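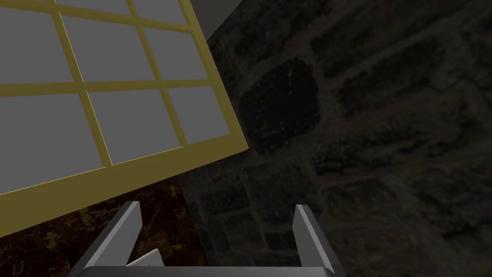

Simulation Cell Operator (two posts, internal and external applicants)

Sarpong is moving window handling at the Vikham plant from manual lifting to gripper arms over the coming year. Handling tasks are rehearsed in simulation before they run on the floor. The posts open in April.

What changes
Staff who now lift and seat units by hand will move to supervising, checking and correcting arm runs. Of the 67 people in the handling section, 47 have asked for retraining. Pay grades stay as they are during the changeover. Shift start remains 6:30 a.m.

Duties
– Set up and run grasp trials in the Tovow simulator
– Log failed approaches and state the likely cause
– Compare simulated runs with floor runs and report differences
– Train handling staff on stop, reset and manual release

Requirements
Two years in handling, glazing or machine operation. Programming is not required – the eight-week course covers the scripting used here. Applicants must be able to write a clear fault report in English.

Internal applicants keep their seniority. Completion of the course carries a one-time payment of $2,000.

Send a resume and one page on a fault you have traced to Bianca Mihăilă, Staffing. Technical questions go to Nelu Jitaru, Cell Engineering.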